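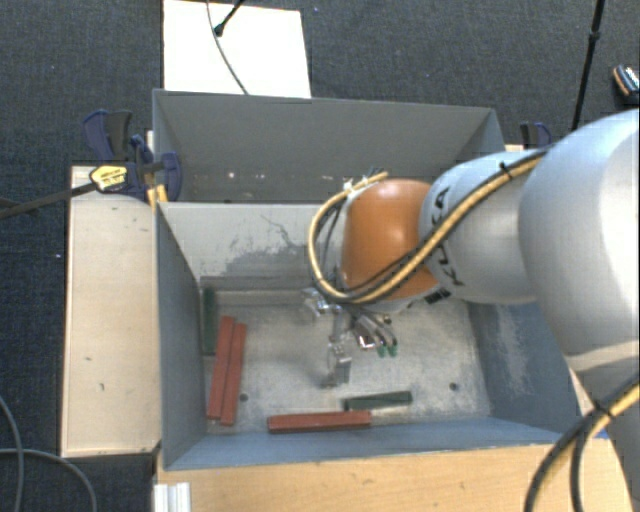 *KUKA over the near bin, red and green bars in*

Hi all,

Svatopluk Procházka wrote:

> How are you dressing the cables at the wrist on the Lollitz cell? Ours snag whenever joint 6 goes past 90.

We had the same trouble until Thursday! The yellow and black bundle now goes over the wrist in one wide loop, with a black tie holding it further up the arm. I left the loop fatter than looks tidy — it needs the slack when the gripper turns. After that I ran 225 picks at 15 percent speed and watched the hoses the whole time (dull, but cheaper than new hoses).

Also, check your bin clamps while you're in there. Mine had crept 2 mm and I'd been blaming the calibration, ugh. Ulla, do you still have the spare ties from Pladano? I'm nearly out.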